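Sarkura 30 handling cell
For small parts lines, order no. 1162

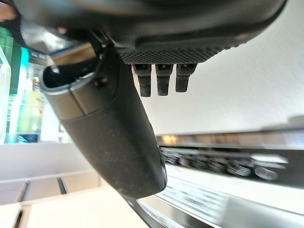 The Sarkura 30 takes over the lifting and placing on a line where someone now stands and does it by hand. It works from shelves and racks at normal working height, so most plants can keep the ones they have. The gripper finger is broad with a blunt, rounded tip, and its matte black surface will pick up small scuffs and light specks in daily use. Wipe it down at shift change. Scuffs do not need attention unless you can feel an edge.

What changes for operators
One person looks after the cell and usually a second station as well. The lifting goes away. What remains is loading, checking parts and clearing stops, and that takes some training – plan two days per operator. At Ladberg, where the cell has run since October, the packing crew kept the same number of people and moved two of them to inspection.

"My shoulders are better and I walk more," says Gunnel Björklund, line lead at Ladberg. "The first weeks were slow. We had to learn what it stops for."

Supplied with the cell
Arm, gripper and control cabinet
Floor plate and cable set
Operator handbook, English or Swedish

Options
Spare finger, order no. 1254
Low cabinet for the Kennedy conveyor, order no. 3351

Service is handled from our Brernemia workshop. Prices on request – please state part weight and shift pattern.

Page updated 9 Feb 2022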